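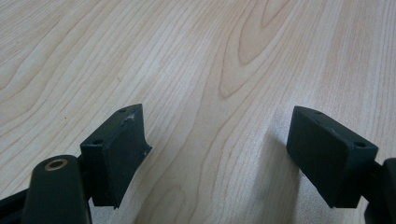
Changes in bench work at the Omside site

The introduction of automated handling at the Omside parts depot has altered the daily work of the sorting department more than it has altered the size of that department. This report, prepared by Hok-lam Yau and Wing-sze Tang under the supervision of Hannelore Wallner, considers how bench staff have taken on the task of guiding a gripper by hand so that their movements can later be repeated by a machine. The tool has two black fingers which face each other across a gap, and the staff member works with these in place of the thumb and forefinger. The left finger carries a pale scuff near its tip. Several of the people interviewed spoke about wear of this kind, as they had not been told who was responsible for reporting it.

1. Background

Omside is operated by Danham, which supplies small fittings to repair workshops. At the time of our visits the site employed 241 people, of whom 10 worked at the sorting benches on the day shift. Each bench receives mixed trays of returned fittings. The items are picked out, checked against a list and placed in the correct tray for restocking. The department's target was 1,140 items per shift.

Management chose the Mikine handling system after a trial in December. The first robot cell was placed at the end of the sorting line and dealt only with the larger fittings. Staff at the remaining benches were asked to spend part of each shift recording picks with the hand-held gripper.

2. Method

We observed two complete shifts and held interviews with all the day-shift bench staff. Interviews took place in the training room and lasted for half an hour. Notes were read back to each person before being used, and the final set of notes was agreed on 8/3/18. We also spoke to Wai-kit Yeh, the shift manager, and to Wing-yan Chuang, who had moved from sorting to a newly created post as recording lead.

We did not have access to pay records. Comments on pay are therefore reported as opinion only.

3. Findings

3.1 Pace of work

Recording is slower than ordinary sorting. A person using bare hands will often turn a fitting over while already looking at the next one. With the gripper, each pick has to be completed before another is begun, and the fingers must be opened fully between picks. Most staff found this tiring during the first week. Two preferred it to normal sorting on the grounds that the target did not apply during recording time.
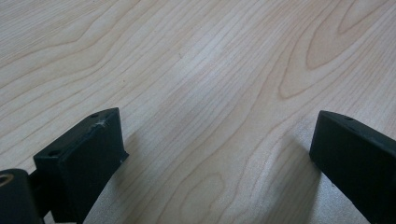

Figure 2. Gripper fingers held open over the table, with nothing between them.

The table is kept plain, and fittings are brought to it singly. Ms Chuang explained that she had asked for this arrangement after early recordings were rejected. It has removed the small habits by which people used to organise their own benches, such as keeping awkward items to one side until the end of the tray. Three interviewees mentioned this loss without being asked.

3.2 Skill and recognition

Staff were aware that their way of handling items was being passed to the machine. Views on this differed. Longer-serving employees tended to say that the company ought to recognise it in their job title or grade. Newer employees were more likely to regard recording as useful training. One had already applied for a post at the Bataineh site, where a similar cell is planned.

Mr Yeh stated that no bench post had been removed as a result of the system. He accepted, however, that two vacancies had not been filled, and that staff had drawn their own conclusions from this.

3.3 Physical effects

The gripper is held away from the body, and the weight is felt mainly in the wrist. Shorter staff reported discomfort in the shoulder as well, which they put down to the fixed height of the table. The site had a rest rule for lifting but none for recording.

4. Recommendations

Recording time should be shown separately on the rota, with a rest break set for it. Tables of adjustable height should be provided at any bench where the gripper is used. A named person on each shift should inspect the fingers and log any marks or damage.

We further recommend that Danham state in writing how vacant bench posts will be treated while the Mikine system is being extended. The bench staff should be consulted on the draft before it is issued.

5. Limits of the study

The night shift was not included. The cell had been running for a short period, and opinions may change once it begins to handle the smaller fittings. A return visit has been requested through Ms Wallner, subject to the agreement of the site.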